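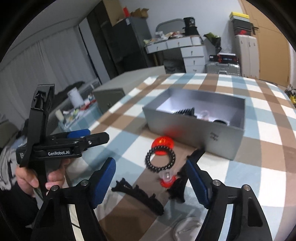
Gewässer-Bestimmungsheft: Nachdruck oder nur PDF?

Uferläufer22
Unsere Bachgruppe in Cesarlow hat vom Heft "Libellen am Kilix" noch einen Karton übrig. Gedruckt wurden 4.000 Stück, die Schulen fragen weiter nach. Lohnt ein Nachdruck, oder reicht die PDF?

moorfrosch_b
PDF reicht. Im Juni war ich mit einer Klasse am Urnex, die hatten alles auf dem Handy.

Köcherfliege
Sehe ich anders. Am Ufer in der Sonne erkennt man auf dem Display die Flügeladern nicht. Ich würde 300 nachdrucken, auf festerem Papier.

moorfrosch_b
Und wer zahlt das? Dann lieber neue Kescher.

Uferläufer22
Kescher haben wir genug. Die Druckerei Gavalas will für die kleine Auflage rund 3 Euro pro Heft.

Köcherfliege
Geht doch. Bitte vorher Seite 22 korrigieren, da sind die Larven von Klein- und Großlibelle vertauscht.

Uferläufer22
Stimmt, ist notiert. Ich frage nach einem Angebot mit festerem Umschlag.

Kommentare

teichrand: Gibt es die Hefte auch einzeln per Post?

Uferläufer22: Ja, gegen Porto. Schreib mir eine Nachricht.

Kontakt | © Gewässerforum Cesarlow | Nach oben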